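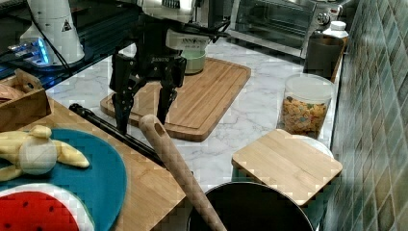 From: Dariusz Sowa
To: Drallari legal cooperation list
Date: Wednesday, December 7, 2022
Subject: Re: Service of summons abroad, translation of annexes

Mansa,

Replies in line. I have cut the parts of your message that were settled in August.

Mansa Asante wrote:
> The receiving court returned our request on the ground that the
> annexes were not translated. The summons itself was translated in
> full. The annexes run to 119 pages, mostly bank statements. Do we
> have to translate all of them before sending again?

Not necessarily. Look first at what the return note says. If it cites the formal requirements for the request, the court is treating the annexes as part of the document to be served, and you will need either a translation or a short statement explaining why they are evidence only. If it cites refusal by the addressee, the position is different: service was attempted, the addressee declined to accept, and you may be able to cure this by serving again with the translation attached. The date of the first attempt may then still count for your limitation period, but that depends on your own procedural law and I would check it before relying on it.

In the Jisten file we had the same point with a set of invoices. We translated the column headings and the covering letter, left the figures as they were, and added a signed list of contents in both languages. The request was accepted on the second sending. I would not treat that as a rule. It was one judge in one district.

> Second question. The form has a single box for the address and our
> addressee has two, a registered office and a place of business.
> Shakya put both in the box. Could that have caused a problem?

It could. Some registries assign the request by postcode and will take whichever comes first. Use 2 forms, one per address, and cross-refer them in the remarks field. State plainly which one is to be tried first. If both are sent without an order of preference you may get two certificates of service with different dates, and the defence will pick the later one.

> The hearing is listed for the 29th. Is it realistic to keep it?

No. Even if the translator finishes this week, the receiving side closes for part of the month, and the addressee must be given enough time to prepare. Ask for an adjournment now and attach the return note. A request made the day before tends to be received badly.

Two further points for the list generally.

The Tumo template still contains the old wording on costs in paragraph 2. Please do not use it for new requests. A corrected version is in the shared folder, with the change marked in the margin.

When a request comes back, please send me the return note as a scan of the whole page, including the stamp and the reference number at the foot. Several people have been typing out the reason only, and I can't trace the file from that.

Regards,
Dariusz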